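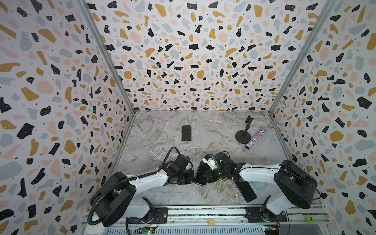 Terrazzo, you guys. I've been obsessed since February and I'm still not over it!

Black, mustard, pale pink and blue-grey bits on white, with those teeny dark specks in between. It makes me happy every single time I walk up to the table.

The pattern is called Ilness (yes, one L) and the first roll I bought was 388 square inches short. Measure twice, people. Then measure the weird corner again.

Marble pattern on the tabletop, terrazzo on the walls. My sister said it would be way too much. She now wants it for her laundry room.

Also, glitter tubes! Pink, purple and silver. I could tip one back and forth all afternoon and get zero work done.

Next up is a phone stand roundup, because I have tried 5 of them and I have OPINIONS. Round heavy bases forever.

Tell me your favorite wall prints, I want to see them all!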